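Speaker notes - Turlow Hand Kit, buyer session
Slot: 24 minutes with questions. Water on the lectern, clicker in the left pocket.

Slide 1. Title. Say good morning, say what the kit is. Turlow sells a hand-held gripper with ribbed soft fingers and a camera, plus the software that turns recordings into training files for an arm. Price as quoted to us is 2750 dollars for one unit. We have had one for a month. 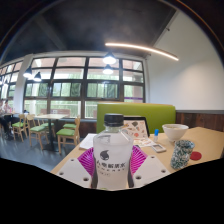
Slide 2. Who the kit is for. Small teams that want recordings of everyday handling and don't want to tie up an arm to get them. Ask for hands: who has recorded by remote control? Then talk about fingers. The ribbed pads go in on both sides of the bottle, and the bottle is wider at the shoulders than at the middle, so a flat jaw would touch it in fewer places. Don't go deep on finger geometry, it's on the handout. Mention that spare pads come in pairs and you order them by email.

Slide 3. Setup. The software install took me an afternoon, mostly drivers. The quick start sheet skips the calibration step, so I wrote my own page and you can have a copy. After that, a new person can be recording in the same hour.

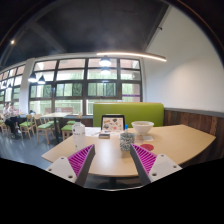
Calibration has to be repeated if you swap the pads. It's a short routine, but the program doesn't remind you. I lost a morning of recordings that way. Kellent, the reseller, says a reminder is planned for May.

Slide 4. Pause here. Read the next part as written, it's from our review.

Turlow Hand Kit: one month of use

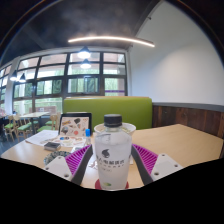

By Iresha Samarakoon
Wednesday, April 14, 2021

We made 200 recordings of picking up and setting down common items. We threw out 39 of them, mostly for lost tracking when the operator turned too fast. Grip was good on bottles and cups. Thin cards were hard to pick up from a flat table. The kit is easy to carry, but a long session is tiring on the wrist - plan on breaks.

(End of reading. Look up.)

Slide 5. Service. Two support tickets, both answered the next day. The warranty covers the body and not the pads. Ask the Kellent rep to stand up if they are in the room.

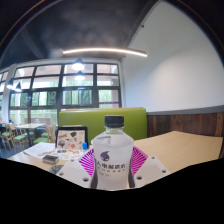
Ekanayake wrote back after reading the draft that the wrist problem is real but gets better with the strap, and that we should have tested the strap before printing a complaint. Fair point. Say so, and say we've ordered one.

Slide 6. Compared with the Zarna rental. Rental makes sense for a single project. For steady use, buying is simpler. No table of numbers here, the rental quote has expired.

Slide 7. Questions. If asked about left-handed use: works, but the trigger is stiff. If asked about file formats, go to backup slide 9.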